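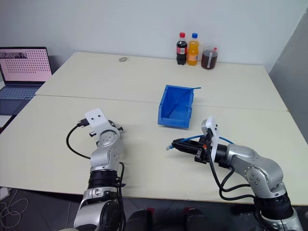

**The town song of Nilalitz** is a short civic hymn in two verses, sung at the start of public meetings, at school prize-givings and on the evening of the lantern walk in March. I've been looking after this page for the local wiki for a while now, and I grew up singing the thing (badly), so please forgive the odd personal aside.

## Origin

Nilalitz didn't have a song of its own until the town split from neighbouring Loltanel. Before that, both places used the old Loltanel district anthem, which has a lovely tune but spends most of its length praising a river that doesn't go anywhere near us. Once we had our own council, people started grumbling that we were still singing about somebody else's water, and the council asked residents to send in words.

It got 22 entries. I've read all of them in the town archive and some are wonderful, including one that rhymes "drainage" with "campaign age" and one written entirely from the point of view of the market hall clock. The winning text was sent in unsigned. The council put up a notice asking the writer to come forward, and the notice stayed on the board until the board itself was replaced.

## Words and tune

The song has two verses of four lines each, and takes barely a minute if the organist is in a hurry. The first verse is about the hill and the weather. The second is about welcoming strangers, and it's the one most people know by heart, mainly from school.

The tune was borrowed from a harvest dance played in Sarmiento, the farming quarter on the south side. If you've ever heard it at a wedding there you'll know it goes at quite a lick! The civic version is much slower, and older Sarmiento families still complain that it's been turned into a funeral march. I have some sympathy.

## The language question

This is the part that gets people writing in. The words were composed in English only, although a good share of the town speaks Buver at home (the name covers both the language and the valley it comes from). For years Buver speakers simply hummed, or sang their own words under their breath, and several home-made versions went round on photocopied sheets.

The council eventually agreed to an official Buver text. It went through 4 drafts, and the sticking point every time was the word for "hill", which in Buver also means a debt. The approved version uses "high ground" instead. Purists dislike it, but it does scan.

At meetings the first verse is now sung in English and the second in Buver. Schools may do it either way round, and I'm told (though I haven't found it in writing) that one school swaps every term.

## Rules of use

The by-law on the song is short, and it's pinned up in the town hall lobby next to the parking charges. The main points are:

- The song may be sung by anyone, anywhere, without permission.
- It may not be used in advertising.
- Printed copies must carry both language versions at the same size.
- Standing is customary but not required.

Breaking the advertising rule carries a fine of 20 crowns, a sum that hasn't been touched since the by-law was passed. A bakery once paid it cheerfully and carried on with its jingle until the end of the season, and there's been talk of raising the fine ever since. A request to allow dance and brass band arrangements at official events is still with the council.

## See also

- Flag of Nilalitz
- Loltanel district anthem
- Lantern walk
- Buver language in schools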